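Robotics Club: bedroom tidy-up trials

The club has moved on from the tabletop work it did through the winter. Since the end of January the members have been working on household tidying, with the two-armed robot they named Lyimo, and the practice space is now a furnished bedroom instead of a bench with tape marks on it.

The task sounds simple. Things are left lying around the room, and Lyimo has to find them, pick them up and put them in a bin. Small hard parts go first, then odd shapes, then anything soft. The students write the list of objects for each session themselves, and the rule is that whoever adds an object also has to write the grasp settings for it. This has kept the list sensible.

There are two teams this term. Team Sirnell looks after the arms and grippers. Team Zirkik handles the vision side, which means labeling pictures and training the program that tells the arms where to go. Zirkik has labeled 492 pictures so far and would like to have 700 before the summer break. Anyone who can spare a lunch period to help with labeling is welcome. It is slow work, but it takes only ten minutes to learn.

Ankica Begović, who supervises the club, asked both teams to keep a written log of every attempt, including the bad ones. The log shows that flat objects on carpet are the biggest problem. The fingers close above the object or push it along the floor. Sirnell has tried a lower approach angle and a slower descent. The slower descent helped. The lower angle caused the wrist to touch the floor on several runs, so it was dropped.

Straps and cables are the next job. A rigid part stays the same shape when it is lifted, but a strap hangs down and can catch on whatever is next to it. The current plan is to grip near one end, lift straight up, wait two seconds and then move across. 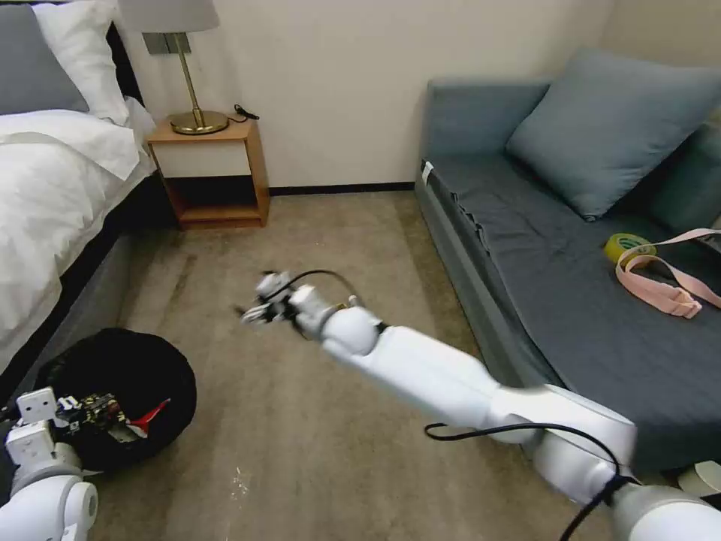
The bin has been the subject of some debate as well. Zirkik wanted one with stiff walls, which is easier for the program to recognize. Sirnell preferred soft sides, so that a gripper coming in too low does no damage. Soft sides won the vote, and Zirkik is adding more pictures of the bin to its training set.

The club will enter the Jornlow student challenge in the household class. Each team there gets a room it has not seen before and 890 seconds to clear the floor and the furniture. The entry fee is $39 and has been paid. Members who plan to travel need to return the permission form to the office.

Sessions are after school on Tuesdays. New members do not need any programming experience, and both teams have room. Please wear closed shoes and tie back long hair when the arms are powered on.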